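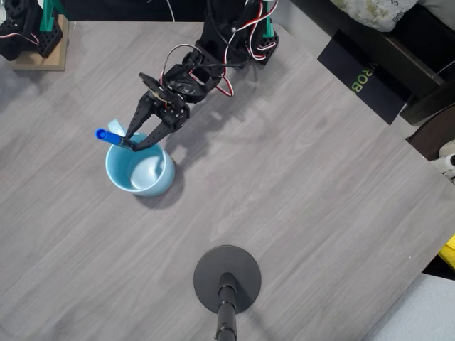
My Flidberg watch strap has gone stiff and I can't decide what to do about it. It's the tan leather one, I've had it since college, and I wear it pretty much every day except at the pool. Last May I swapped the buckle myself and felt very proud, so I figured I could handle this too. The leather used to be soft and now it creaks when I bend my wrist, and there's a whitish line right by the third hole. I was looking at it over breakfast next to my light blue cup, the shiny ceramic one, and thought okay, if I'm ever getting a new strap it should be that exact blue. But I don't want a new strap! I want this one back. Has anybody softened old leather without turning it dark? I have a half-used tin of Kuusisto balm that was meant for boots. Also the original strap is 7 inches laid flat and the replacements I keep finding are all way longer, so that's part of why I'm stalling.

Asked by tanstrap_jo
3 answers

Best answer, chosen by the asker

I've done this on four or five straps now, so here goes. Take it off the watch first (please don't skip this, I got balm under a lug once and it took forever to pick out). Wipe it down with a barely damp cloth and let it sit overnight. Then put a tiny bit of conditioner on the back side only, the side that touches your skin, and leave it for a day before you look at the front at all. Boot balm is usually heavy on wax and it WILL darken tan leather. I tried it on a Westell strap and it went from honey to coffee in an afternoon — pretty, but a different strap. Get a plain colorless cream and test it on the tail end, the bit that hides under the keeper.

The white line worries me more. If it's only on the surface it may fade once the leather has some oil in it. If you bend it and see fibers, it's a crack and cream won't help. In that case I'd retire it to weekends.

For the length, look for straps sold as "short." Bornesance does them, and mine came with extra holes already punched.

Arvo Salminen

Comments on this answer
tanstrap_jo: Did the back tonight with a clear cream, front tomorrow. No fibers that I can see, phew. Thank you!!
Arvo Salminen: Good. Go easy, you can always add more.

Answer 2

just buy a new one, a decent strap is like 50 bucks and you sweat in these things every day. mine smelled. you can get any blue you want

Answer 3

Not a full answer, but roll it gently around a marker or something similar while the cream soaks in, finish side out. I do it with my belts too, only around a jar. Don't fold it flat to "break it in," that's how I got a crease across my old one — right where the buckle sits, so it shows every single time I wear it. Does anyone know if the Bornesance short ones come in 18 mm? Their size page won't load for me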